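Ticket 3849 - Reminders from the Nolness app going off at the wrong times, some doses missing from the log
Opened by: Gerasimos Vasilakis
Product: Nolness home blood pressure cuff, with phone app
Status: Closed by customer
Opened: September 9, 2022

Hi, me again! I wrote in back in May about the cuff tubing (all good, thank you, the replacement fits fine) and now I have something new. I'll put down everything I've tried so you don't have to ask me for it one piece at a time.

Short version: the reminders on my phone are coming at odd hours, and readings I know I took are either missing or sitting under the wrong day. My doctor wants a morning and an evening reading, two weeks straight, before she decides whether to change my pills. So it matters more than usual right now.

What I have: the upper arm cuff, medium size, and the app on an Android phone. The app says it's up to date. The cuff has fresh batteries, I put them in on Sunday. Bluetooth is on and the phone sees the cuff right away, so pairing isn't the trouble (it was last year, but you fixed that).

What I'm seeing:

Morning reminder is set for 7:00 and goes off at 2:00 in the afternoon. Evening reminder is set for 9:00 and goes off at 4:00 in the morning. I was not in a good mood for that one, and I can tell you my top number wasn't either.

The list shows two readings for some days and none for others. When I scroll back through the memory on the cuff itself, using the little M button, every one of them is there. So the cuff is remembering and the app is mixing things up somewhere along the way.

The weekly average looks too high to me, but I suppose if it's counting the wrong readings as mornings then it would.

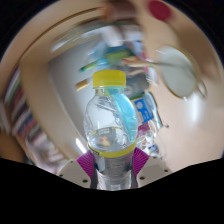 So, what I did first was the obvious stuff. Closed the app, opened it again. Restarted the phone. Took the batteries out of the cuff for a few minutes and put them back, which made it ask me for the date and time again, and I set both. Then I took a reading and sent it across. It showed up under the right day but with the wrong hour.

Next I turned the reminders off and back on. Same thing. I deleted the morning one and made a brand new one for 7:00, and it went off at 2:00 again the next day. At least it's consistent!

Then I turned off the battery saver for the app, which is what your help page says to do for late reminders. I don't think that's my problem, to be fair. A sleepy phone would give me a reminder 20 minutes late, or not at all, and mine are seven hours late on the dot.

I haven't uninstalled the app yet. I have 357 readings in there and I don't want to lose them two weeks before an appointment. If you want me to do that, please tell me how to save them first, in plain steps. I found a button that says Export but it only offers to send the last month.

One more thing that may or may not matter. I sit down for five minutes before each reading, feet flat, arm on the table, no coffee, all the things on the card. The readings themselves look normal for me. It's only the when that has gone funny.

Thanks,
Gerasimos

Reply from support

Hello Gerasimos, thank you for the detail, it saves us a round of questions. Seven hours exactly does point to a time zone setting. Please could you check two places:

1. On the phone, under Date and time, is "Set time zone automatically" switched on?
2. In the app, open Profile, then Region. Which place is listed there?

Please don't uninstall yet. Your readings are kept on the phone unless you have turned on backup, and the export in your version is limited to one month at a time. You can turn on backup under Profile, then Data. It holds up to 2,000 readings, so yours will all fit.

If you have symptoms that worry you, or a reading far outside your usual range, please call your doctor's office and don't wait for the app to be sorted out.

Reply from Gerasimos Vasilakis

Well, there we are. Phone is set to automatic and it's correct. But the app, under Region, says Skála! That's where my cousins live and where I spent three weeks this summer. I remember now that the app asked me something when I got there, and I pressed yes to make it go away. I must have pressed something else when I got home, or it never asked. Either way it has been in Greece this whole time, and I've been in Ohio.

I'd have thought the reminders would come seven hours early in that case and not seven hours late, but I've given up trying to do the arithmetic. Maybe you can explain it to your developers.

I turned on backup first, as you said. It took a while, with a little wheel going around, and then said complete. I checked the number and it matches. Then I changed the region, and the app asked if I wanted to "adjust past entries." I did NOT press anything. I've learned my lesson about pressing yes. What does that do? Will it move the readings from my trip too? Those ones were right.

Reply from support

Good call to stop there. "Adjust past entries" lets you choose a start date. Pick the day after you got home, and only the readings from that day on will be moved. The ones from your trip stay where they are. Please compare a few of them with the cuff's own memory afterward.

The direction of the shift is a fair question and I have passed it on to the app team.

Reply from Gerasimos Vasilakis

Done, and it worked. I went through 9 readings with the cuff in one hand and the phone in the other, and they all match, day and hour. The averages came down a bit too, now that it has the mornings and evenings sorted properly. I wrote the pairs for this week on paper as well, just for my own peace of mind, and I'll bring both to the appointment.

The reminder went off at 7:00 this morning. I was already up.

Two suggestions, if anybody is collecting them. Please put the region on the front screen somewhere, in small letters, so a person can see it without digging through Profile. And please let Export do more than a month. My doctor's office prints everything, and four separate files is a nuisance for them and for me.

You can close this one. If the morning reminder wanders off again I'll write back under the same number.

Gerasimos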